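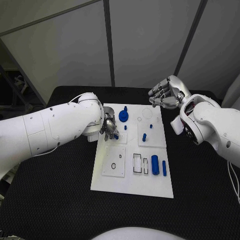

Gál, contributing editor, Budstead Handbook of Workshop and Classroom Things

Search the handbook Go

Peg board (assembly)

A peg board for assembly is a flat board on which small parts are placed, fitted or stacked at fixed positions. It belongs to the larger family of form boards and sorting boards, and is used in technical schools, in hand therapy and for testing how well a hand can do fine work. It should not be confused with the perforated panel on which tools are hung, which carries the same name in American English.

Construction

The base is usually rectangular and light in color, so that the parts are easy to see on it. White boards with blue parts are a common combination. Some positions are holes, and others are raised plates, for example a small square one, which lift the working point a little above the surface. Many boards also carry printed or drawn outlines. A circle on the board shows the place where a round part belongs, and a smaller circle near it may show the place of a second part.

The board is laid flat on a table. A table with a textured surface is preferred in many workshops – a smooth one lets a light board slide when a peg is pushed down.

Parts

The most simple part is the peg, a short cylinder. Pegs are made in several sizes, and the smallest ones are held between the fingertips only. Gear-shaped discs are the second usual part. A disc of this kind can have its own short peg standing up near the edge, and this peg serves as a handle for turning it. On training boards the parts often have one color, so that the learner must choose by shape and size.

The Plorow pattern, which was sold to schools in Traketham, has 31 parts in its basic set and 50 in the extended set. Older sets were made of beech, with the outlines burned into the base, and replacement pegs from one series do not always fit the boards of another.

Use

Work normally begins with the parts beside the board or already standing at their starting positions. A small peg is pinched near its top, brought above its place and lowered straight. If it is held at an angle, it catches the edge of the hole. Beginners are advised to use one hand for placing and to keep the other open and near, ready to steady the base or to turn a disc.

In timed exercises, the clock is started at the first touch and stopped when the last part is seated. The course book used in Traketham gives two orders of work: pegs first, or discs first. The second order is slower at the beginning, but with gears it leaves more room for the fingers.

Care and storage

Small pegs are easily lost and should be kept in a closed box together with a list of the set. Boards are wiped with a slightly damp cloth. Drawn outlines become pale with time and can be renewed with a thin black marker and a round template – never by free hand, as the position is then no longer exact.

See also: Form board; Gear toy; Pinch grip; Sorting tray

Filed under: Teaching aids > Hand skills > Boards and pegs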